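Kikine open house, or how I spent my Sunday looking at plates

I had been meaning to get to the Kikine open house for two years running and something always came up, usually a kid's soccer game or a dead car battery. This October the stars lined up, so I put on my comfortable shoes, picked up my friend Lucyna Czarnecka (who brought snacks for the drive, bless her) and off we went.

If you haven't been, Kikine is in the old Prendine building out past the rail yard, 42 miles from my driveway. Parking is in the gravel lot on the north side. Do not follow the first sign, which takes you to a loading dock and a very patient man in a forklift. We were there a little after ten and the coffee line was already out the door!

They do tableware. Plates, mugs, placemats, flatware, all the stuff you set out every day without giving it much thought. Ingrid Blackwood led our group, and she has been there long enough to have opinions on everything. She told us the sample library holds over 400 plates, filed upright on shelves like records, and we were allowed to pull them out as long as we used both hands. Lucyna went straight for the florals. I'm a rim person myself. Give me a plain white middle so I can see my eggs, and let the edge do whatever it wants.

The rim talk was my favorite part, as it happens. Ingrid said a wide dark rim makes a small helping look bigger, and she had us compare the same scoop of dry rice on a few plates. I couldn't see it at first and then I couldn't stop seeing it. She's also a fan of a thin line of a second color on the inside, like a little fence between the food and the border. I have a set from my aunt that does that in gold, and now I feel quite smug about it.

Next came mugs. There was a long discussion of handles (two fingers or three?) and a shorter one about insides. I like a cream interior because I can judge how strong my tea is. Lucyna likes them dark so the stains don't show, and we argued about this happily all the way down the hall.

The last stop was the place settings, and this is where I got ideas for home. I've always matched my placemats to my plates and I think I'm done with that. A dark mat with a light grid under a round plate looks so good! The straight lines and the circle kind of wake each other up. I also liked the mug parked up at the right-hand corner, where I'd reach for it anyway. At my house it goes wherever there isn't a newspaper.

We finished in the seconds shop, of course. The Henao bowls were mostly picked over, but I found two Pladach saucers with a wobble you'd only notice if you were looking for it. My raffle ticket was number 3663 and it won nothing. Lucyna won a butter dish and she doesn't even eat butter.

We had soup at the diner across the road and were home before dark. I've already moved my mugs to a different shelf.

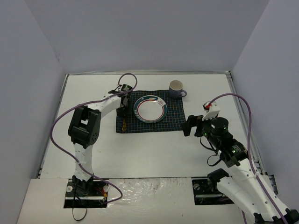 Teal-rimmed plate on the grid placemat, with the blue-purple mug at the corner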